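Filed under: Kitchen > Keeping Food Longer
9/26/26 | by the Gyamfi kitchen desk
9 comments | Share this

Making fruit last the week

Quick one today, lots of jam on the go. Same question keeps landing in the inbox: why does fruit go over so fast and what to do about it. So, fruit notes, in no order.

Bananas first. Away from everything else. They give off a gas that hurries the rest along, and one spotty banana will soften a whole bowl of pears. Hang them if you've got a hook. Cling film round the stalks helps a bit, not loads. Once they go black, peel, chop, freeze. Never freeze in the skin, you'll be hacking at it with a knife in October wishing you hadn't.

Apples keep best cold. Bottom drawer of the fridge, in a bag with a few holes poked in it. Check them every few days and take out any bruised ones straight away. The old saying about one bad apple is dead right. Bruised ones go in a pan with a splash of water and a bit of sugar, lid on, low heat, done.

Lemons. Fruit bowl looks nice but they go hard as golf balls. Fridge, sealed box, they'll see you through weeks. Zest before you juice, always, much easier on a whole lemon. Spare zest freezes fine in a little tub. Squeezed halves are good for rubbing round a stained sink, rinse well after and keep them off marble.

Berries don't wash til you want them. Water is what turns them furry. Line a box with kitchen paper, one layer if there's room, lid on loose. If they come home damp from the shop, tip them onto a tea towel first.

If you're sorting a mixed lot, put everything out on a clear table in good light and go through it piece by piece. You miss soft spots when it's all heaped up. Eat-now pile, fridge pile, cook-it pile.
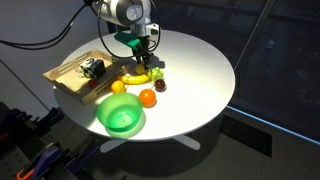

Fruit out on a round white table, plenty of room left for piles.

Peaches, plums, nectarines: leave out until they give slightly near the stalk, then fridge. Going in too early makes them woolly and there's no coming back from that. Hard ones go in a paper bag with a banana overnight. Same trick for avocados.

Grapes, leave on the stalk. Snip off small bunches with scissors, don't pull them, or the bare stems dry out and the rest drop. Frozen grapes are lovely by the way, straight from the freezer. Cut them up lengthways for little ones.

The bowl itself. Wash it! People forget. Sticky patch at the bottom is what brings the fruit flies. Hot soapy water once a week, dry it properly, sheet of kitchen paper in the base. If you've already got flies, a small glass of cider vinegar with a drop of washing up liquid, left by the bowl overnight. Change it daily. Empty the food bin as well or your wasting your time.

Wooden bowls: don't soak. Wipe, dry, a bit of food-safe oil now and then.

Label what you freeze. Masking tape and a pen, nothing fancy. Stewed plum and stewed rhubarb look the same when frozen, ask me how I know.

Onions and potatoes next time, if the jam sets.

Tags: fruit, storage, freezer, less waste
Shared 1,000 times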